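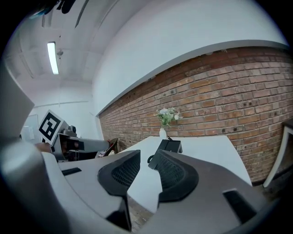 벽돌벽 쪽 흰 테이블에서, 손에 든 그리퍼의 패드 두 장을 들여다보며

일요일 오후에 커피 한 잔 내려놓고 쓰는 글입니다. 지난번 글에 댓글로 "패드는 얼마나 자주 가세요?" 하고 물어보신 분이 계셨는데, 답글로 쓰다 보니 자꾸 길어져서 그냥 글 하나로 빼기로 했어요. 제가 원래 말이 좀 많습니다. 바쁘신 분은 중간에 토크 이야기만 읽고 가셔도 괜찮아요.

우선 우리 작업실 사정부터 조금. 저희는 손에 들고 쓰는 그리퍼와 로봇 팔에 다는 그리퍼를 같이 돌보고 있는데, 저는 주로 손에 드는 쪽을 맡고 있습니다. 내부에서는 이 녀석을 Clilel이라고 불러요. 이름을 누가 지었는지는 저도 모르겠고, 제가 처음 왔을 때부터 케이스 뚜껑에 그렇게 적혀 있었습니다. 회색 하우징에 손가락 패드가 서로 마주 보고 있는 단순한 물건인데, 단순한 물건일수록 손이 많이 간다는 걸 여기 와서 배웠지요.

패드 안쪽의 검은 그물무늬 면이 제일 먼저 상합니다. 벌집처럼 생긴 그 무늬요. 새것일 때는 손끝으로 문지르면 살짝 걸리는 느낌이 나는데, 쓰다 보면 가운데부터 반들반들해집니다. 눈으로는 잘 안 보여요. 그래서 저는 빛을 비스듬히 대고 한 번 보고, 그다음에 손톱으로 살살 긁어 봅니다. 미끄러지면 바꿀 때가 된 거예요. 저희 기준은 개폐 2,230회인데, 이 숫자는 사실 무슨 대단한 근거가 있는 건 아니고, 예전에 Lech Marciniak 씨가 마모 기록을 쭉 적어 두었다가 "이쯤에서 끊자" 하고 정한 것이 그대로 굳어졌습니다. 매끈한 플라스틱 컵만 잡은 날과 골판지 상자를 잡은 날은 당연히 다르고요. 상자 모서리는 정말 패드를 잡아먹습니다.

가는 순서는 이렇습니다. 전원을 끄고 케이블부터 뽑아요. 저는 예전에 급하다고 케이블을 꽂은 채로 나사를 풀다가 손가락이 갑자기 닫히는 바람에 소리를 꽥 지른 적이 있습니다. (다치지는 않았어요! 자존심만 조금.) 그다음 패드를 바깥쪽에서 잡고 고정 나사를 반 바퀴씩 번갈아 풉니다. 한쪽을 먼저 다 풀어 버리면 패드가 비틀리면서 테두리가 눌려요. 빼낸 자리는 마른 솔로 털고, 알코올을 묻힌 천으로 닦고, 완전히 마를 때까지 기다립니다. 여기서 차 한 잔 마시면 딱 맞습니다.

새 패드를 끼울 때는 좌우를 꼭 확인하세요. 둘이 비슷해 보여서 바꿔 끼우기 쉬운데, 그러면 닫았을 때 끝이 아주 조금 어긋납니다. 종이 한 장을 물려 보면 금방 알아요. 위쪽은 꽉 잡히는데 아래쪽은 종이가 술술 빠지면 다시 풀어야 합니다. 저는 이걸 귀찮다고 그냥 넘겼다가, 다음 날 하루 치 작업을 통째로 다시 한 적이 있어요. Roltby에 있는 친구들이 그 데이터를 열어 보고는 아무 말 없이 그래프만 한 장 보내왔는데, 그 침묵이 얼마나 무섭던지요.

조이는 힘 이야기를 안 할 수가 없네요. 작은 토크 드라이버로 처음에는 가볍게 걸어만 두고, 패드를 완전히 닫은 상태에서 마저 조입니다. 열어 둔 채로 조이면 닫을 때 자리가 밀려요. 끝나면 빈손으로 100번 여닫고 나사를 다시 확인합니다. 이때 한 군데쯤은 꼭 조금 풀려 있더라고요. 나사 고정제를 쓰면 되지 않느냐는 말씀도 하실 텐데, 한번 써 봤다가 다음 교체 때 나사머리를 뭉개 먹은 뒤로는 안 씁니다.

하우징에 난 홈과 오목한 자리도 한 번씩 들여다봐 주세요. 세로로 길쭉한 홈 쪽에 먼지가 잘 모입니다. 저는 에어 블로어를 썼는데, Fongchan Wongsuwan 씨가 옆에서 보더니 그러면 먼지가 더 안으로 들어간다고 작은 붓을 하나 쥐여 주셨어요. 화장용 붓이랍니다. 써 보니 이게 제일 좋아서 그 뒤로는 저도 같은 걸로 하나 사서 공구 상자에 넣어 두었습니다.

표식판 이야기도 조금만 할게요. 로봇 팔 위쪽에 비스듬히 달아 둔 흑백 네모무늬 판 말입니다. 패드를 갈고 나면 그리퍼만 볼 게 아니라 이 판도 확인해야 해요. 판이 살짝만 돌아가도 위치가 슬그머니 밀리는데, 값이 이상하면 다들 그리퍼부터 의심하게 되거든요. 저도 그랬습니다. 멀쩡한 패드를 두 번이나 뺐다 끼우고 나서야 판을 잡은 클램프가 헐겁다는 걸 알았지요. 그날 저녁은 좀 허탈해서 집에 가는 길에 붕어빵을 사 먹었습니다. 지금은 클램프와 판에 연필로 선을 이어 그어 두고, 선이 어긋났는지만 봅니다. 무늬 면은 천으로 세게 문지르지 마세요. 번들거리기 시작하면 조명이 반사되어서 인식이 자꾸 끊깁니다. 형광등 바로 아래에서는 더 그래요.

케이블은 늘 골칫거리입니다. 테이블 위로 느슨하게 한 번 돌려 두는 편인데, 너무 팽팽하면 손목을 돌릴 때마다 커넥터가 당겨지고 너무 길면 어디든 걸려요. 저는 560mm짜리를 쓰다가 조금 더 긴 것으로 바꾸고 나서 접촉 불량이 많이 줄었습니다. 커넥터 쪽에 벨크로를 하나 감아서 당기는 힘을 받아 주게 하면 더 좋고요.

아, 그리고 테이블에 꽃병이 있지요. 하얀 꽃이 참 예쁩니다. 벽돌벽 앞이라 더 환해 보여서, 나사를 조이다가 눈이 뻑뻑해지면 그쪽을 한참 보게 돼요.

패드는 지금 Gavalas에서 받아 쓰는데, 한 번 주문하면 최대 2주까지 걸려서 여분을 꼭 한 벌 남겨 둡니다. 마지막 벌을 뜯는 날이 곧 주문하는 날이라고 서랍에 써 붙여 놓았는데도 지난달에 또 잊어버렸어요. 2월에는 Lokach 쪽에서 무늬가 더 촘촘한 패드를 시험 삼아 보내 준다고 해서 은근히 기다리는 중입니다. 받으면 종이 물려 보기부터 똑같이 해 보고, 닳은 것과 나란히 놓고 적어 올릴게요. 혹시 비슷한 패드를 쓰시는 분 계시면 몇 회쯤에서 바꾸시는지 댓글로 알려 주세요. 특히 상자 많이 잡으시는 분들 이야기가 궁금합니다.

2025년 1월 19일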